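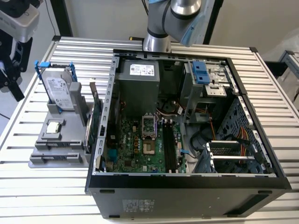

Who may enter the reach of an arm while a computer is on the table? Only a trained operator, and only after the cell has been put into a protective stop and the stop has been confirmed at the panel.

Home | Manual | Safety | Set-up | Service | Contact

Section 3. Safe Practice for Desktop Computer Service Cells

Reading time: 4 minutes

3.1 Scope

This section sets out the rules for preparing, running and closing down a Tondemance cell used to remove and fit parts in desktop computers. It applies to the Laser and Valentini cell layouts. Local law and the site's own risk assessment take priority wherever they are stricter than this manual.

The rules cover work in which an open tower is laid on its side on the slatted table, with parts held in a fixture next to it. Work on laptops and rack servers is covered in the Pudico supplement.

3.2 Before Power Is Applied

1. Disconnect the computer from the building supply. Hold its power button for 3 seconds and release it.

2. Lay the tower flat with the open side facing up. Keep the side panel and its screws out of the cell.

3. Check that the tower sits level on the table slats and cannot rock when pressed at any corner. Clamp it if it moves.

4. Set the parts fixture beside the tower. Drives mounted in a caddy go upright in the rear holder. Expansion cards go on edge in the vertical slot, and small flat parts go in the square recess.

5. Look over the wiring inside the case. Loose bundles that cross the planned path of the tool must be moved aside or tied back before the program is loaded.

6. Remove hand tools, cups, paper and loose fasteners from the table.

CAUTION: Never open a power supply unit inside the cell. Stored charge can remain after the cord has been removed.

Note: Where a CPU socket is left empty, its frame and lever may stand above the board. Enter the raised height in the job sheet so that the clearance check uses the correct figure.

3.3 Static Control

1. Bond the table and the fixture to the site's common ground point.

2. Wear a wrist strap whenever a board, card or drive is handled. Test the strap at the start of each shift and sign the record.

3. Hold expansion cards by the bracket or the outer edge. Do not touch the contacts.

4. Keep spare parts in shielding bags until they are placed in the fixture.

3.4 First Run of a New Job

A new job is any job in which the computer model, the fixture or the order of steps has changed. A change to one of these is enough to require the full procedure.

1. Confirm that every emergency stop works, including the one on the handheld pendant.

2. Select reduced speed. The limit for a first run in either layout is 49 millimeters per second at the tool.

3. Run the program once above the case with no part in the gripper. Watch the links and joints of the arm as well as the tool — most contact with a case rim occurs behind the wrist.

4. Run the program again with a scrap part. Two trained persons must be present, one of whom holds the pendant and has no other duty.

5. Record the result on the job sheet. If any contact took place, correct the path and begin again at step 1.

CAUTION: Latches and caddy tabs may release suddenly. Wear eye protection during steps 3 and 4, including outside the marked floor area.

Note: Where a second device shares the table, both must be linked to the same protective stop. A stop that halts only one of them does not meet the requirements of this section.

3.5 Normal Operation

Operators shall remain outside the marked floor area while the arm is enabled. Parts may be reloaded only during a confirmed stop. Sleeves, lanyards and long hair must be secured before reaching over the table.

Arm covers and bands should be checked for slack or tearing at every shift change. A damaged cover is to be replaced before work continues.

3.6 Closing Down and Records

1. Return the arm to its rest position and disable the drives.

2. Remove all parts from the fixture and place storage drives in the locked bin. Drives may hold private data and are not to be left on the table overnight.

3. Clear the table slats of screws and clips.

4. Complete the job sheet, Form 333, and file it with the cell log.

The cell log is reviewed each Friday by the site safety lead. Cells with an open fault stay locked out until the fault entry has been signed as closed.

Previous: Section 2 | Next: Section 4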